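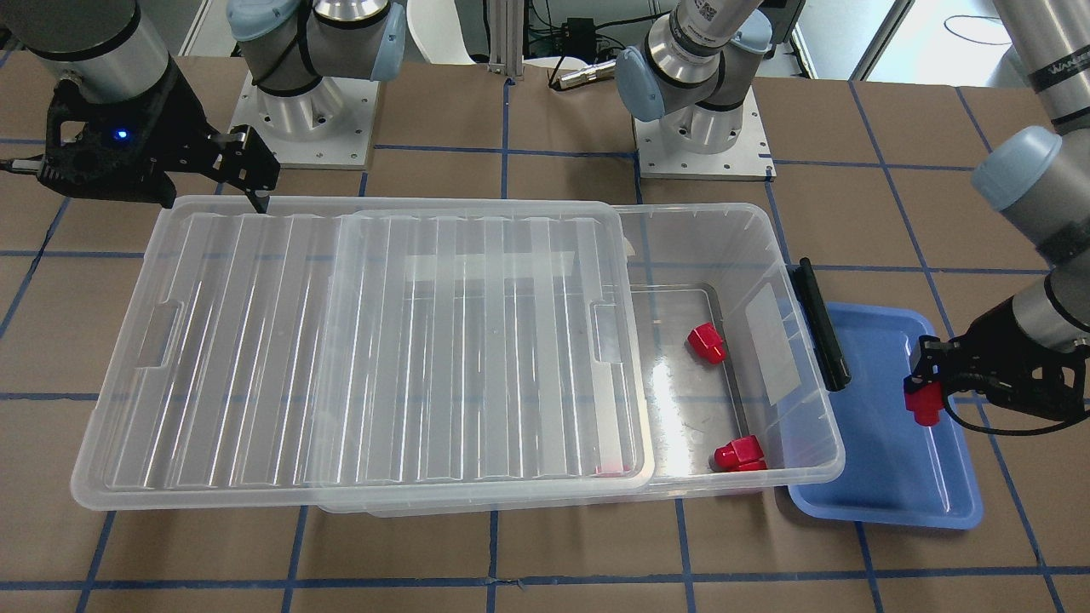 이 데이터 카드는 양팔 로봇의 부품 이송 작업에서 발생한 실패 기록을 모은 Visska 실패 세트에 관한 것이다. 대상 고장은 하나다. 왼팔 그리퍼가 부품을 쥔 채 열림 명령을 받고도 열리지 않거나, 늦게 열려 부품이 트레이 밖에 떨어지는 현상이다. 작업은 투명 보관함에 든 빨간 원통형 부품을 왼팔로 꺼내 바로 옆의 파란 트레이로 옮기는 것이며, 오른팔은 뚜껑을 담당한다. 뚜껑은 완전히 벗기지 않고 왼쪽으로 밀어 상자 오른쪽만 열어 둔 상태에서 작업한다. 부품이 트레이 왼쪽 위에 머무는 구간을 이 문서에서는 "대기 구간"이라고 부르며, 고장은 모두 이 구간에서 기록되었다.

배포 이름과 범위

세트 이름은 Visska이고 제어 소프트웨어는 Clurnon, 기록 도구는 Caputo를 썼다. 정상 에피소드 1000개와 고장 에피소드 900개가 들어 있다. 고장 에피소드는 자연 발생한 것만 포함한다. 명령을 일부러 빼거나 그리퍼를 손으로 막아서 만든 에피소드는 시험용으로 따로 보관하고 있으며 이 배포본에는 없다.

고장 경위

처음 발견한 것은 6월 야간 수집 때다. 작업자가 로그에서 그리퍼 열림 명령과 실제 위치 값이 맞지 않는 것을 보고 수집을 멈췄다. 당시 제어기는 오류를 내지 않았다. 열림 명령은 정상 송신으로 기록되었고, 상위 프로그램은 부품을 놓은 것으로 간주하고 다음 동작으로 넘어갔다. 그 결과 왼팔이 부품을 쥔 채 상자 쪽으로 돌아가 상자 오른쪽 벽을 쳤다. 상자가 밀렸고 뚜껑이 오른팔 쪽으로 떨어졌다. 사람은 다치지 않았다. 오른팔 손가락 한쪽은 교체했다.

원인

원인은 두 가지가 겹친 것이었다.

첫째, 그리퍼 명령 대기열의 처리 방식이다. 대기열이 가득 차면 가장 오래된 명령을 버리도록 되어 있었는데, 팔 위치 명령과 그리퍼 명령이 같은 대기열을 썼다. 위치 명령이 몰리는 대기 구간에서 열림 명령이 먼저 버려졌다. 송신 로그는 대기열에 넣은 시점에 남기 때문에 버려진 명령도 송신 완료로 보였다.

둘째, 놓기 확인 절차가 없었다. 프로그램은 명령 후 정해진 시간이 지나면 다음 단계로 갔고 손가락 간격을 읽지 않았다. 간격 값 자체는 계속 기록되고 있었으므로, 이미 수집한 에피소드도 나중에 다시 분류할 수 있었다.

케이블 접촉 불량도 의심해 왼팔 그리퍼 케이블을 교체하고 같은 조건으로 돌려 보았으나 고장 빈도는 변하지 않았다. 케이블은 원인에서 제외했다.

조치

그리퍼 명령을 별도 대기열로 분리했다. 이 대기열은 가득 차도 명령을 버리지 않고 팔을 정지시킨다. 놓기 단계에는 손가락 간격 확인을 추가했다. 열림 명령 후 최대 2000 ms까지 기다리고, 그 안에 간격이 기준에 도달하지 않으면 양팔을 현재 위치에서 멈추고 작업자 확인을 요구한다. 자동 재시도는 하지 않는다. 재시도를 넣었던 시험판에서는 늦게 처리된 열림 명령과 재시도 동작이 겹쳐 이동 중에 부품이 떨어졌다.

수정판은 Clurnon 제어기에만 적용했다. Jalteck 제어기를 쓰는 작업대는 대기열 구조가 달라 별도로 점검해야 하며, 이 문서의 조치를 그대로 옮기면 안 된다.

파일 구성

에피소드마다 폴더 하나를 쓴다. 폴더 안에는 고정 카메라 영상, 양팔 관절 값, 그리퍼 명령, 그리퍼 실제 간격, 대기열 상태가 들어 있다. 대기열 상태는 사고 이후 추가한 항목이므로 초기 에피소드에는 비어 있다. 빈 값을 0으로 읽으면 대기열이 비어 있던 것으로 잘못 해석된다. 반드시 결측으로 처리할 것.

고장 에피소드의 라벨

no_open: 열림 명령 이후 에피소드가 끝날 때까지 간격 변화가 없음
late_open: 간격이 변했으나 다음 동작이 시작된 뒤임
partial_open: 손가락이 일부만 벌어져 부품이 걸려 있음
unclear: 영상과 간격 값이 서로 맞지 않아 판정을 보류함

라벨은 간격 값으로 먼저 붙이고 영상으로 검토했다. 검토자 사이에 의견이 갈린 것은 unclear로 두었다. partial_open과 late_open의 경계는 여전히 깨끗하지 않다. 간격이 천천히 늘어난 경우 어느 쪽으로도 볼 수 있어, 두 라벨을 합쳐서 쓰는 편이 안전하다.

알려진 문제

카메라와 관절 값의 시각이 최대 7프레임까지 어긋난 에피소드가 있다. 해당 폴더에는 sync_warn 파일이 들어 있다. 고장 시점을 프레임 단위로 다루는 분석에서는 빼고 쓰는 것이 좋다.

투명 상자와 뚜껑은 반사 때문에 깊이 추정이 불안정하다. 뚜껑 골 아래로 비치는 테이프 선을 상자 안의 물체 경계로 잡는 경우도 있었다. 이 세트의 영상으로 상자 안쪽 바닥 높이를 추정하지 말 것.

손가락에 걸리는 힘은 측정하지 않았다. 부품이 걸린 것인지 손가락이 움직이지 않은 것인지는 간격 값만으로 구분할 수 없는 경우가 있다.

안전 관련 주의

no_open 에피소드를 정상 시연으로 학습에 넣으면 부품을 쥔 채 복귀하는 동작을 그대로 배운다. 분할 파일 train_ok에는 정상 에피소드만 있으므로 정책 학습에는 이 파일만 쓴다. 고장 에피소드를 실제 로봇에서 재생할 때는 속도를 낮추고 비상정지 버튼 옆에 사람을 둔다. 작업대 위의 부품을 손으로 정리하는 일은 양팔 전원을 내린 뒤에만 한다. 일시정지 상태에서는 대기열에 남은 명령이 재개와 동시에 실행된다.

문의

라벨 오류나 시각 어긋남을 발견하면 에피소드 번호와 해당 구간을 적어 관리 담당 Grímur Hjaltadóttir에게 보내면 된다. 수정된 라벨은 다음 배포본에 반영하고 변경 목록에 남긴다.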